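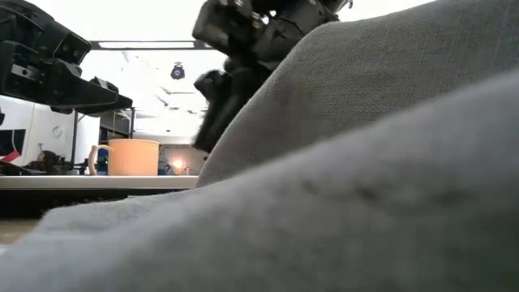
Mekdes Gashaw would rather have kept the old folding bench. The remark appears in the first set of staff comments collected at Bogale, a linen service that rents sheets and table cloths to hotels, and it was repeated in several forms through the spring. The old bench, she wrote, let four people talk while they worked, and the new stations do not.

Home | Features | Work | Archive | Subscribe
Print this article | E-mail this article

8/25/22

Bogale began placing robot arms in its finishing department in April. The arms handle gray cloth of the heavier grades, which staff had long ranked as the least popular work in the building. The company employs 349 people, and 20 of them were assigned to the new stations during the first phase. According to the operations office, no position was removed. Several were renamed.

The change in daily routine has been considerable. A folder at the old bench was paid by the shift and judged by the stack. An attendant at a robot station prepares the cloth, watches the grippers close on it, and enters a short code when a piece must be done again by hand. Desta Lemma, a shift supervisor, reports that new attendants tend to step in too early. "They see the cloth bunch up and they reach for the stop button," she said. "We ask them to wait one more try."

Training was prepared with Hondosix, the contractor that supplied the stations. The course lasts two days and is held on paid time. Employees over the age of 50 requested a longer version with fewer slides, and this was granted in the second month.

Questions of pay took longer to settle. Under the former agreement, a bonus was due to any folder who finished 1,000 pieces in a week. Attendants do not produce pieces in that sense, and the bonus was replaced by a fixed hourly supplement. Kiros Berhe, who represented the finishing staff in the talks, considers the supplement fair for slower workers and a loss for the fastest ones. He has asked for a review before the winter season.

Physical strain is the area in which management expects the clearest benefit. Employees with shoulder complaints were offered places at the stations first. Some accepted and have remained. Others returned to hand folding and cited the long periods of standing still.

The folding bench has been moved to the small-orders room, where table napkins are still done by hand. Ms. Gashaw works there three days a week and attends a robot station on the other two.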